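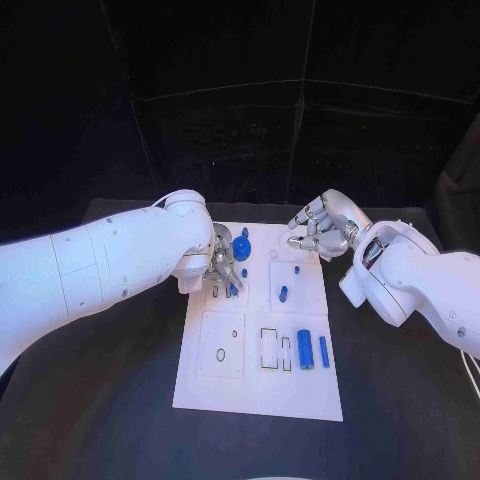 Best way to lay out a board for small parts so I stop losing them?

Asked April 25, 2020 in Workshop & Small Parts
Viewed 2,346 times

Hi all! I've been putting together little geared mechanisms on a white layout board, the kind with outlines on it showing where each part goes, and I love the idea but I keep making a mess of it. My parts are mostly blue – one gear piece, a bunch of short pegs and a couple of longer cylinder things – and I have 8 pegs that look the same until you try to fit one and find out it's the short one. Then I'm swapping them all over again.

The sheet was my own drawing, done in one evening (too fast, I know). Questions:

Should pegs stand up in holes or lie down in a tray? Is one big sheet better, or separate little plates that sit on top? And does the table color matter? Mine is dark gray and anything silver I drop on it is gone forever.

I did look at the ready-made ones from Brilico but they're all laid out for watch parts and the compartments are tiny.

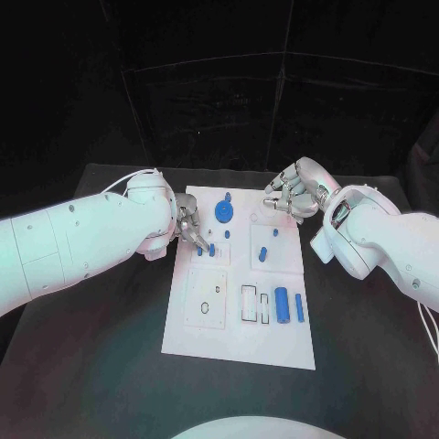

Two pegs together at lower left, gear piece further up the board

Answer 1 (accepted, 7 votes)

Stand them up! I went back and forth on this for a whole winter and standing wins for me, because you can compare heights by getting your eye down to table level. Lying down, a short peg and a slightly longer peg look the same, and they roll every time you bump the table.

I'd put the ones that get mixed up right next to each other, too. It sounds backwards, I know, but when two pegs stand side by side on the same little plate the taller one gives itself away. If they're at opposite ends of the board you're just guessing.

On plates vs. one sheet, I'd do both. Big printed sheet underneath as the map, small square plates on top for whatever you're working on. When a step changes you swap a plate and leave the rest alone. My first sheet was all one piece and I had to redo the entire thing to move one hole – never again.

Also, draw the outline for the gear a little bigger than the gear. If it fits exactly, your fingers cover the line and you can't see where you're putting it down. And leave yourself some blank space at the front edge. You'll want somewhere to set a piece down while you think.

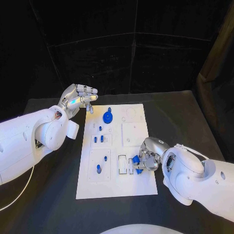 Square plates on top of the printed sheet, with outlines left showing between them

Answer 2 (3 votes)

Agree with most of the above but I'd go easy on the plates. I had so many at one point that I was sorting plates instead of parts. I use one for pegs and one for the bigger pieces and that's plenty.

For the table, dark is fine under a white board, it makes the edge easy to see. The silver bits should just never leave the board. I stuck a strip of felt down one side and they stay put. Got mine at the craft store in Stokovton, a big roll, and I'll be using it till I'm old.

Answer 3 (0 votes)

just buy the Elberg trays, the lid clips shut. I have 1,000 screws in mine and haven't lost one

Comment from asker: Thanks everybody! Redrawing the sheet this weekend with bigger outlines, and the look-alike pegs are moving in together. Not sure about the trays, I need to see everything at once or I forget it exists. Will try to post the new layout in May.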